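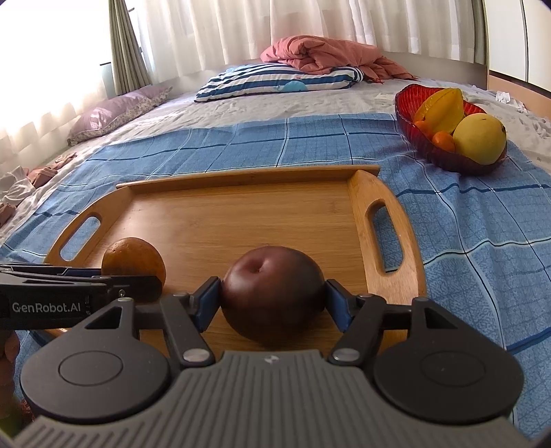
Dark red apple on a bamboo tray

How to Dry Apple Rings in the Oven
By Snežana Perić

One tray of rings takes an afternoon, most of it waiting. I use firm apples. Soft ones fall apart when you slice them, so keep those for sauce.

What you need
3 large apples
Juice of one lemon
A bowl of cold water
A wire rack that fits over a baking sheet

Steps
1. Heat the oven to its lowest setting. Mine goes down to 200°F. If yours starts higher, prop the door open with a wooden spoon.
2. Wash and core the apples. Leave the skin on.
3. Slice across into rings, as thin as a quarter. Thick rings stay damp in the middle.
4. Stir the lemon juice into the water and soak the rings for 15 minutes.
5. Drain, then pat both sides with a clean towel.
6. Lay the rings on the rack – they can touch but should not overlap.
7. Bake for two hours, turn them over and check every half hour after that. Take out the small ones first.

The rings are ready when they bend like leather and no juice comes out if you tear one. Cool fully before packing.

Storage
Fill a jar two-thirds full and shake it once a day for a week. If you see drops on the glass, put the rings back in the oven for an hour. My February batch went into oatmeal, chopped small.

Updated 24/07/2025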